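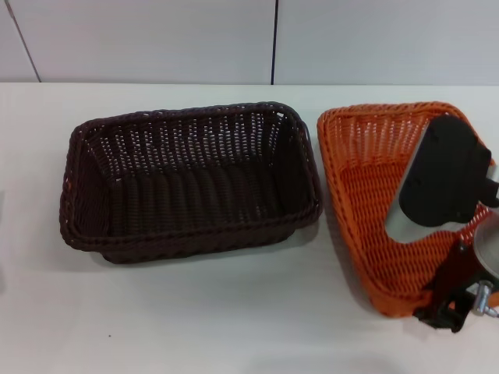 籠（かご）

籠（かご）は、植物の茎、枝、樹皮、つる、葉、根などの線状または帯状の素材を組み合わせて作る容器の総称である。狭義には編組品（へんそひん）のうち立体的な形状をもち、内部に物を収容できるものを指す。平面的な敷物は筵（むしろ）、目が細かく浅いものは笊（ざる）と呼び分けられることが多いが、境界は地域や用途によって異なり、統一された定義はない。

目次
1 名称
2 素材
3 構造と技法
4 歴史
5 規格と生産
6 劣化と保存
7 関連項目

名称

漢字の「籠」は竹冠をもち、竹製の容器を原義とする。「篭」は異体字である。日本語では素材を冠した竹籠、籐籠、あけび籠、用途を冠した背負籠、魚籠、買物籠などの複合語が多い。英語の basket は容器一般を指し、wicker は柳や籐などの素材を編んだ細工を指す。wicker は素材名として扱われることがあるが、本来は製法または製品の区分を示す語である。

素材

素材は、剛性の高いものと柔軟なものに大別される。前者は骨組みとなる縦材に、後者は縦材の間を通す編み材に用いられる。両者に同一の植物を用い、太さのみを変える場合もある。

竹：割って幅と厚さをそろえた「ひご」として用いる。繊維が縦方向に通っているため割裂性が高く、薄く加工しても引張強度が保たれる。日本ではマダケ、ハチク、スズタケ、ネマガリダケなどが使われる。

籐：ヤシ科のつる性植物の茎である。表皮を剥いだ皮籐と、内部を丸棒状に引いた丸芯に分けられる。丸芯は水に浸すと曲げやすくなり、乾燥後に形状が固定される。

柳：ヨーロッパで最も一般的な素材である。樹皮を付けたままのもの、皮を剥いだ白色のもの、煮沸後に剥いで樹皮の色素を移した褐色のものがある。日本ではコリヤナギが行李の材料とされた。

その他：アケビ、ヤマブドウ、クルミの樹皮、イグサ、稲藁、シュロの葉などがある。20世紀後半以降は紙紐、ポリプロピレン、ポリエチレンの帯材も普及した。合成樹脂製の編み材は吸湿による寸法変化が小さく、屋外用の家具にも転用される。

構造と技法

籠は一般に、底、立ち上がり、胴、縁、持ち手の各部からなる。底は縦材を十字、放射状または格子状に配置して組む。縦材を折り曲げて垂直に起こす工程を「立ち上げ」といい、完成時の形状はこの段階の角度にほぼ規定される。角形の籠では四隅に太い縦材を立て、胴の張り出しを抑える方法がとられる。

代表的な技法は次のとおりである。

ざる編み：縦材1本ごとに表裏を交互に通す。丸底の籠で1本の編み材を連続して巻く場合、縦材の数は奇数とする。
縄編み：2本以上の編み材をねじりながら縦材を挟む。目がずれにくく、底の周囲や縁の直下に置かれる。
網代編み：縦横の材を一定の本数ずつ飛ばして組む。隙間が少なく、斜め方向の文様が現れる。
六つ目編み：3方向の材を60度で交差させ、六角形の目を作る。使用する材料に対して面積が大きく、軽量である。
巻き編み（コイリング）：芯材を渦巻状に重ね、別の材で綴じ合わせる。縦材を必要としない。

縁は編み端の解けを防ぐ部位であり、縦材の余りを隣り合う材に順次差し込む方法と、別の材を当てて巻き留める方法がある。荷重のかかる持ち手は胴の縦材に沿わせて底付近まで差し込む場合が多い。

歴史

編組品は有機質であるため遺存しにくく、出土例は低湿地、乾燥地、洞窟など特殊な環境に偏る。土器の表面に残る編み目の圧痕も、間接的な資料として利用される。日本列島では縄文時代の低湿地遺跡から籠の実物が出土しており、網代編みを含む複数の技法がすでに併用されていたことが確認されている。

中世から近世にかけて、籠は農業、漁業、運搬の用具として広く用いられ、農閑期の副業としての生産も各地で行われた。20世紀に入ると段ボール箱と合成樹脂容器への置き換えが進み、産業用の需要は縮小した。以後の生産は、家庭用の収納具、贈答用の包装、工芸品が中心となっている。

規格と生産

籠の寸法には業界共通の規格が乏しく、製造者ごとの型番で管理されるのが通例である。収納用の角形籠を扱うエソウ（Esow）は、木型を用いて外寸をそろえる方式を採り、2026年6月現在の目録に224型を掲載している。スキネン（Skinen）は素材の供給を専業とし、丸芯を径により6区分で出荷する。

編み工程は機械化が難しい。平面の編み地を織機に近い装置で作り、枠に張って立体とする方法は家具の分野で実用化されているが、底から縁までを連続して編む製品は現在も手作業による。産地の一つであるジルクニエ（Zirkunier）の組合の記録では、登録された編み手は最盛期に927人を数えたが、現在は100人を超える程度である。同組合では毎年2月に柳の刈り取りを行い、太さと長さによる選別を経て組合員に配分している。

劣化と保存

主な劣化要因は、乾燥による脆化、高湿度下でのカビの発生、虫害、紫外線による変色である。竹材にはチビタケナガシンクイなどの食害がみられ、表面の小孔と粉状の排出物によって確認される。伐採時期の選定、煮沸による油抜き、燻煙が予防処理として行われる。

塗装はラッカーまたはウレタン樹脂によるものが多い。塗膜は汚れの付着を抑えるが、編み材の交点で摩耗しやすい。収蔵品では重ね置きを避け、内部に中性紙の詰め物を入れて胴の変形を防ぐ。バロイ（Baloyi）収集品の目録では、破損の位置を底、胴、縁、持ち手に区分して記載する方式がとられ、補修の有無も部位ごとに示されている。

関連項目

笊
行李
葛籠
竹細工
籐家具
編組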